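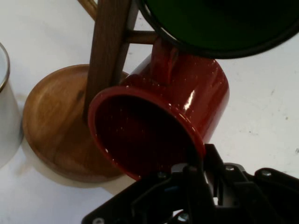

So my aunt Jonalyn left me her apartment for the month of July, plus a two-page list of rules, and rule one was about the mugs. Red one on the low peg. Green next to it. White wherever, she wasn't fussy about white.

I lasted four days. Then Jerome came by for coffee, washed up like the nice boy he is, and put everything back any old way. I didn't even notice! I was on the couch reading her old Villalobos paperbacks and eating crackers over a plate (rule six).

That night the phone rang.

"How's the red one?" she said. No hello, nothing.

I walked into the kitchen with the phone on my shoulder. The red one was on the top peg, looking very pleased with itself up there.

"It's fine," I said.

"Low peg?"

"Low peg," I said, and moved it as quietly as a person can move enamel, so of course it clanged against the post like a church bell.

There was a long pause on the line – long enough for me to hear her TV going, some game show, people clapping.

"Your uncle used to do that," she said. "Every single night. I'd hear it from the bedroom."

I didn't know what to say, so I asked if she wanted me to do it again.

"Go on, then," she said.

I took the mug off the peg and hung it back up, louder this time.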